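Tabletop finish: sealed, painted or just give up?
Figueroa Home Workshop Forum > Surfaces and Finishes

bendov_bench
2024-03-07
I have a white table. I want it to remain a white table. So far this has been treated as an unreasonable position by everyone I've asked, including the man at the paint counter, who looked at me like I'd ordered soup at a car wash.

The wall behind it is off-white, and next to it the table now looks faintly blue. I bought both cans under the same lights on the same afternoon.
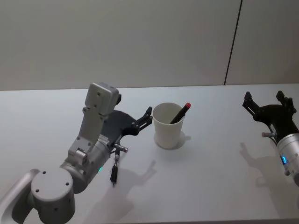 So my options are repainting the wall to match the table, repainting the table to match the wall, or putting a plant somewhere. Also, cups. We drink a lot of coffee and I'd like to know what holds up to rings. Someone at work swears by Zilodum hard wax. Anyone used it over white?

grout_expectations
Used it. Lovely stuff, goes amber in 2 years. You'll end up with a table that matches the wall, so there's your fix.

imari_blue
Mine hasn't ambered at all, and it sits by a window. Did you use the clear or the natural? The natural has a tint. It says so on the can, in letters visible to ants.

grout_expectations
It was the clear. I can read a can.

imari_blue
Then you put it on too thick.

sandpaper_tiger
Skip wax. Water-based poly, 2 coats, scuff between them with 4000 grit, done.

grout_expectations
4000 is for polishing telescope mirrors. He'd be there until September and the second coat would have nothing to grab. Try 320.

sandpaper_tiger
I like a smooth table. My coats have stuck fine.

bendov_bench
I've got a stack of 110 sheets in the garage. I assume that's wrong too.

imari_blue
Only if you're fond of the paint.

sandpaper_tiger
On the color thing, leave it alone. Off-white walls make any real white look cold. Swap the bulb for a warmer one before you open another can.

bendov_bench
Tried a warmer bulb tonight. Table looks better, wall looks like a smoker lives here. Going with the poly and a test patch on the underside. Still open to arguments on the grit.

grout_expectations
320.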